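Woven Baskets: Your Questions, More or Less Answered

The Undard page gets more post about baskets than about anything else we cover, including damp. These are the ones that keep coming back.

Do I need matching baskets?
No. You need baskets that do the job, and the job is mostly standing on a shelf hiding chargers. A dark brown one and a tan one will get on perfectly well. If you own six in the same shade you will spend every Sunday opening the wrong one.

Can I nest them when they're empty?
Yes, and you should. Two empty baskets side by side will be full of post by teatime. Put one inside the other and you've halved the temptation. 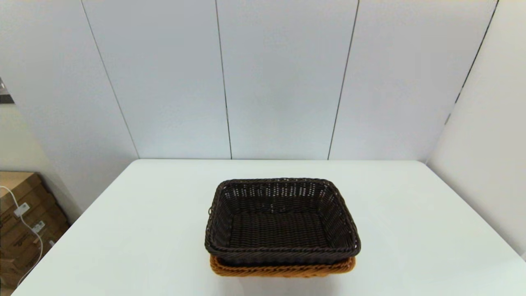
The usual worry is that they'll jam. They can, particularly if you lean on the top one to make it look neater. Set it in, let it find its own level, and stop there. If it's already stuck, hold the lower one by the rim and rock the upper one gently end to end. Pulling straight up with a knee on the table is how people end up writing to us.

Which one goes on top?
Whichever you'll want first. Failing that, the one with the nicer rim, as the rim of the lower one is all anybody will see of it.

What's the best way to pick one up?
By both ends, or with a hand underneath if there's anything heavier than tea towels in it. A twisted rim looks like a handle and gets treated like one, and it will put up with that for a good while. Lifting a full basket from one point asks the whole weave to bend round your fist.

My rim has started to fray. Is it finished?
Probably not. Twisted strands tend to go at the ends first, where the wrapping was tucked in and everyone hoped for the best. A few whiskers are cosmetic. Snip them close with nail scissors, put a dab of clear glue on what's left, and leave it alone overnight. Please don't pull them. You'll get a longer whisker, then a very long one, and then you'll have a kit.

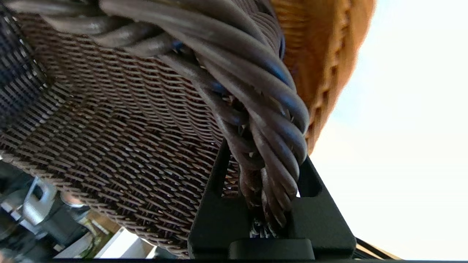 A reader in Uvden disagrees about the glue, and writes that it dries shiny and catches the light for ever after. She binds the loose ends with brown button thread, three or four turns, knotted on the inside, and says hers has outlasted the shelf it was bought for. Fair enough. We tried it, and it is tidier, though it took 45 minutes and some language.

How do I get dust out of the weave?
In this order, and don't be tempted to start with the wet part.

1. Turn it upside down over the bath or the back step and tap the base. Stand upwind.

2. Go over it with a dry paintbrush, working along the strands. An old toothbrush will do for the open bits near the rim, where the fluff gathers.
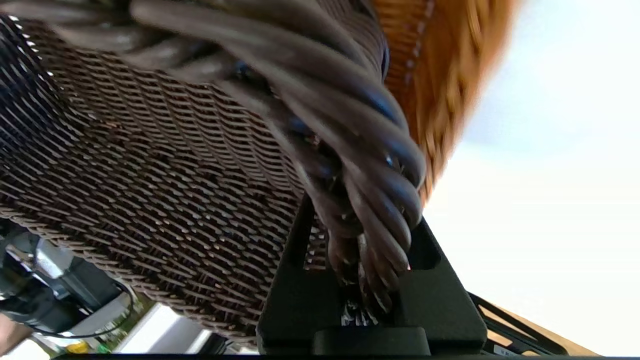 3. Wipe with a cloth wrung out in soapy water. Synthetic strands won't mind. Natural ones would like you to be quick about it.

4. Dry it somewhere airy, out of the sun and away from the radiator — a whole day if it's a tight weave.

Open weave or closed?
Closed for anything small. Hairgrips and single earrings treat an open lattice as an exit. Open is better for onions, or anything else that sulks without air. Plenty of baskets do a bit of both, solid low down and open near the top, and for most cupboards that's the one to get.

How do I know what size to buy?
Measure the shelf, then measure it again at the back, where the wall comes in. A 54 cm shelf doesn't take a 54 cm basket, whatever the label says. Allow for flared sides too: the top is wider than the bottom, and it's the top that hits the door frame.

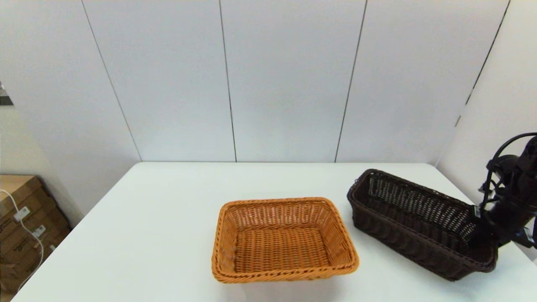
Two shapes, both empty: the tan with flared sides, the dark brown longer and narrower.

Do you sell baskets?
No. We only have opinions about them. Questions go in the box at the foot of the page, and we get through them by the end of August if the weather's poor.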